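# Grulico talk - speaker notes

Sep 7, 2026. Slot is 15 minutes plus questions. Clicker is slow, so press once and wait.

**Slide 1 - title**

Say what Aner is in one sentence: a way of pre-training a robot manipulation policy on head-camera recordings of people, then finishing it with a small amount of robot data. Say who paid for it (Fontes) and move on.

**Slide 2 - the question**

We had plenty of human recordings from offices and homes. The robot data was thin, and it was mostly tabletop picking. What we wanted to know was whether human clips help with furniture tasks, meaning drawers, cupboard doors, pedestals and anything on castors. These tasks are harder than picking because the object is partly hidden and the hands have to work together.

Don't go into the related work here. It's in the paper and people can read it.

**Slide 3 - the data**

3910 clips after filtering. Each one is a single action with a start and an end, seen from the head. People were asked to do the task at their own pace and in their own way. We did not clear the desks first. An earlier set, recorded in May with tidy desks, gave a policy that got worse as soon as there was a cup on the table.

Each clip gets a text label, a hand track for left and right, and a contact label per hand. The contact label is the part that costs money. Annotators mark which surface each hand is on and whether the hand is gripping or pressing.

**Slide 4 - two hands, two jobs**

Slow down here, this is the main idea. In most furniture clips the hands are not doing the same thing. One steadies or pushes, the other has hold of an edge. Older pipelines averaged the two hands into one motion, or just kept the busier hand. We keep them apart.

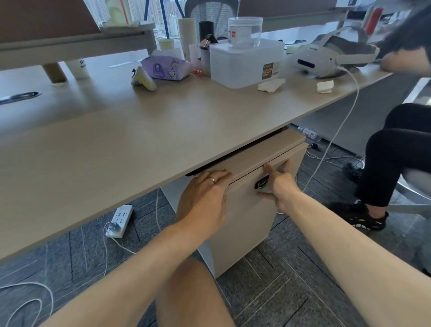
The left palm is flat on the top edge of the front panel, and the fingers of the right are round its side, close to the lock. If you only keep the right hand, the policy learns to grab a side edge and gets no information about where the other arm should be. If you keep both, it has a pair of contacts on the same panel, and that pair is what we hand over to the robot.

Mention that the pedestal sits under the desktop, so the reach is low and forward. Depth from a head camera is poor in that sort of place. We use the desk edge as a reference when we can find it.

**Slide 5 - method**

Go through the diagram left to right. Three points only:

- The encoder sees the raw view. Hands are not painted out.
- Contacts are predicted as points on the object, separately for each hand.
- A small head maps contact points to gripper poses. This is the only part trained on robot data alone.

Somebody will ask why we don't retarget the fingers. Answer: our robot has parallel grippers, and a flat palm has no good match on them. We treat a press as a closed gripper pushing with its outer face. It is crude but it works on panels.

**Slide 6 - the robot side**

500 teleoperated demonstrations, all collected on the Flaltoteck rig. Same desk height throughout. Say this plainly, it's a weakness.

**Slide 7 - results**

Let the chart do the work. Pre-training on human clips beats robot data alone on every furniture task. The gap is largest for pedestals and smallest for cupboard doors with a proper handle. With the hands averaged together, most of the gain on pedestals goes away.

On plain picking there is no real difference. Say so before somebody else does.

**Slide 8 - failures**

Play both videos, 2 in total, with the sound off.

First one: the robot takes the desk frame for the pedestal edge and pulls on it. Second one: good contacts, but it pulls at an angle and a castor jams. The policy has no idea of force, and the clips don't contain any.

Also mention cables on the floor. We don't model them, and the planner treats the carpet as clear.

**Slide 9 - what next**

Varying desk heights. Force from a wrist sensor on the robot side. A cheaper contact label, as the present one takes roughly two minutes a clip.

**If asked**

Consent and privacy: everyone recorded signed the form, and screens and faces are blurred before annotation.

Release: labels and code first, clips later, once Fontes has agreed the licence. Don't promise a month.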